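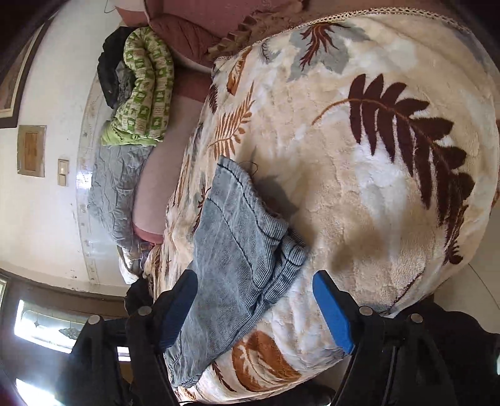
*Light blue denim in a pale wash, laid on the bed.*

## Report on the Visit to the Ginari Finishing Works

Date of visit: 2020-04-21
Prepared by: Chak-lun Hsiao, Textile Care Section

The Section visited the Ginari works to review water use in garment washing and the handling of customer returns. The plant manager received the party at the east gate and gave a short safety talk before the tour.

### Washing hall

The hall operates 96 washing machines in two lines. Older machines on the Juton line are filled by hand valve, and operators record each fill on a paper card. The newer line meters its own water. Management stated that the two lines are compared monthly and that the cards are kept for one year. Several cards on display had no operator initials, and this was raised with the shift supervisor.

Rinse water is held in a settling tank with a capacity of 1000 gallons before treatment. The tank was drained for inspection on the day, so the pump could not be observed in operation.

### Returns and wear review

The works received 242 returned garments in the last review period. Fading at the seams was the leading complaint, followed by shrinkage at the waist. Staff explained that shade is judged under daylight lamps and again in ordinary room light, as customers seldom see their clothing under anything else.

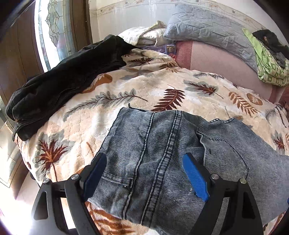

*Faded grey denim on a cream and beige plush blanket with a leaf print.*

The Section asked how shades are named. Ginari uses its own card of washes, while the Rernton plant follows a numbered scale. Orders that pass between the two are therefore checked twice. A shared card is planned for June.

### Matters for follow-up

- Ginari will supply metered water totals for both lines.
- Operator initials will be required on all fill cards.
- The Section will return to see the settling tank in service.
- Swatches from the Kamolrat order, 200 in total, will be sent to the Section for colorfastness testing.

The Section thanks the management and staff of Ginari for their time and for the lunch provided in the canteen.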